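How to write a station rule sheet that people will follow

Most written rules for hand-held gripper work are bad. I have read plenty of them, and I wrote two of the worst ones myself. They run to 13 pages, they borrow paragraphs from industrial robot safety manuals that have little to do with a person holding two light tools over a sink, and they get signed once and never opened again.

What follows is the method I use now. It fits on one side of a sheet. I don't claim it will fix your data, and I would be suspicious of any sheet that did claim that.

Step 1. Throw out the rules you can't check

Go through your current document and ask of every line: could a second person, standing at the station, say yes or no to this? "Move naturally" fails. "Maintain good lighting" fails. "Both tags uncovered before the take starts" passes. When Thirumalai Chacko and I did this to the old Relidia sheet, 23 of its rules went in the bin in one afternoon in March, and I have yet to hear from anyone who misses them.

Step 2. Write the start check

Keep it short enough to do with your hands full. Mine reads:

Indicator lights on, both tools.
Markers clean, flat and facing out.
Sleeves clear of the marker plates.
Cables hanging free, with enough slack for a full reach.
Fingers open and close fully, twice.
Task object in its start place.

The sleeve line gets argued with every time. People say a cuff over the edge of a tag does no harm. Maybe so, on a good day. Ask them to show you the tracking from a bad one.

Step 3. Decide what counts as clutter

Here I part ways with most guides, which tell you to clear everything. A bare table makes for tidy takes and not much else. Real counters have bottles and bags on them. What I do want is a written line between things that may stay near the work and things that may not. Ours says that soft or loose items stay out of the reach area unless the task calls for them, and that anything reflective gets noted in the log. You may draw the line somewhere else. Draw it, though, and put it on the sheet.

Step 4. Say how a grasp ends

Rules about grasping tend to stop once the fingers close. Write down what a finished take is: object released, fingers clear of it, hands still for a count of three. Spyros Omerović thinks the count should be five. Neither of us has evidence.

Step 5. Try the sheet at a working station

Don't test it in a meeting room. Take it to where the tools are in use and read it line by line against what you find there.

Two-handed work, from head height and from the tools: 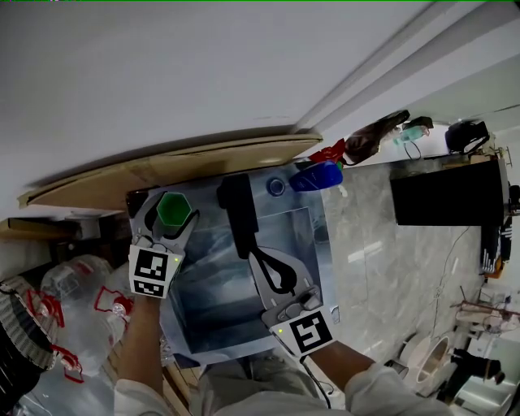
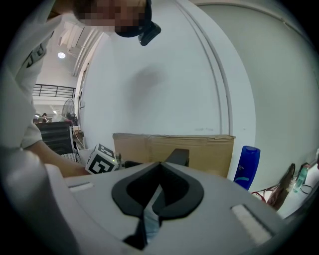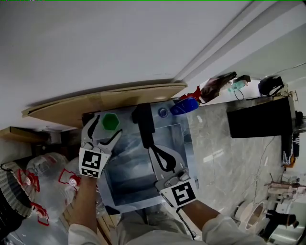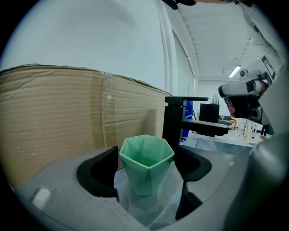
Mark each line pass, fail or can't tell. The third column is the useful one. If a line gets "can't tell" from two different readers, the wording is at fault and no amount of training will rescue it. Rewrite it or drop it.

Step 6. Log the failures, including the dull ones

A failed start check should take ten seconds to write down. Take number, which line, what you did. If your form wants more than that, people will stop filling it in - I certainly did. We once went back through 200 takes looking for a tag problem and found the log blank for most of them, which told us plenty about the form and very little about the tag.

Step 7. Review, and take something out

Every time a rule goes on, look for one to remove. Sheets grow because adding a line feels responsible and deleting one feels risky. Be wary too of phrases like "in line with best practice." Whose practice, and measured how? If a vendor or a consultant can't answer that, leave the phrase off your sheet.

On formal standards: if you later put the same task on a powered arm, you need a proper risk assessment for that machine in that spot. A sheet written for hand-held tools doesn't carry over, and I have seen people try to pass one off that way. Keep the two documents apart, with different titles, and file them in different folders.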